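Prirkley kitchen pack for arm simulation - worth paying for?

Posted by Matvii Nechyporuk in Home and Hobby Robotics
Monday, June 15, 2026

I've got a small two-finger arm that I'd like to teach to put things away in a kitchen. Before it goes anywhere near my own crockery I want to practise in simulation, for reasons anyone who has met my arm will understand.

Prirkley sell a kitchen pack: 200 rooms, a gripper model already fitted with a wrist camera, and a year of updates. The hobby licence is 100 pounds, which is more than I paid for the table the arm is bolted to. The free rooms I've tried so far are grey boxes with a grey box in them, and my arm is now very good at grey boxes.

Has anybody used the Prirkley pack for long enough to have an opinion? I'm mostly bothered about whether the worktops and fittings are varied enough, and whether it'll run on a seven-year-old desktop. I've also seen Aralent mentioned, but their website wants me to book a call with someone and I'm not in the mood.

Thanks in advance. And no, I'm not related to the Nechyporuk who make the gearboxes. I get asked. I don't get a discount either.

Sławomir Ostrowski

Just build your own. Blender is free. I did a kitchen in a weekend and it was fine.

Yevdokiia Kuzmenko

Sławomir's kitchen is one room, and I've seen it. It has one cupboard and the cupboard doesn't open.

I've had the Prirkley pack since October, so I can answer most of this.

The rooms are put together from a stock of parts. Somebody made a decent set of worktops, walls, rails and things to hang on the walls, and the software shuffles them. Most of the results are rooms you could imagine a person living in. A few look as if they were furnished by a committee that met in the dark. For your purposes the odd ones earn their keep, as you don't want the arm deciding that every worktop in the world is beige laminate with a toaster on it.

Textures are the best part. Stone, wood and tile all look right from close up, and close up is where a wrist camera spends its life. What I'd grumble about is the backgrounds. Look past the walls in some rooms and there's plain dark grey where you'd expect the rest of the house. It made no difference to my training that I could measure, but it's a bit bleak if you leave it on the second monitor over lunch.

You'll want to know what the wrist view is like, so I saved one from a room with a marble worktop.
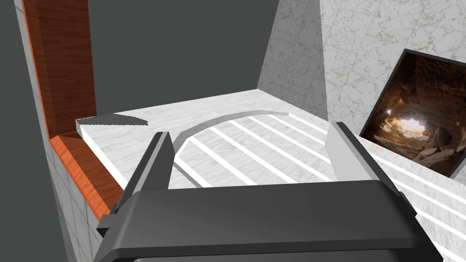 Wrist view, fingers open over the round grate. Art on the right: cave.

Look at how much of the picture the gripper takes up. The palm sits right across the bottom and you can't crop it out without losing the fingers too, so plan on your arm seeing a lot of itself. You can shift the camera mount in the settings file. The manual covers this in one sentence, and the sentence has a mistake in it: the angle is in radians, whatever it says.

Slatted and striped surfaces like that one are worth putting in your training mix on purpose. My first model treated every dark gap as the edge of something it ought to pick up. It spent an entire evening trying to pinch lines. I went back and gave it 2000 more attempts over awkward surfaces and it calmed down.

Old desktop: depends on the graphics card. Mine is no spring chicken and copes if I turn the shadows down and run one room at a time. Loading is slow. Put the kettle on.

Other moans:

The licence ties itself to one machine, and moving it means an email to support. They answered mine, though they took their time and called me Kevin.

Drawers open nicely. Hinged doors sometimes swing through the wall.

Updates overwrite your settings file, including the camera angle you just fixed. Keep a copy.

Would I pay for it again? Yes, with a sigh. Try the Mornar starter rooms first if you only need a flat surface and some mugs. They're free and they'll tell you whether your computer is up to it.

Zoia Nazarenko

Can't speak for Prirkley, but I did book the Aralent call. It lasted an hour and I still don't know the price. Nice chap. He has a boat.

On the door thing Yevdokiia mentions, check the collision setting is on for walls as well as furniture. It's off by default in most of these packs. If that doesn't cure it then I'm out of ideas.

Matvii Nechyporuk

Thank you both, and Sławomir too, I suppose. Mornar is downloading now. If it runs I'll buy the other one at the end of the month and come back to complain about the radians.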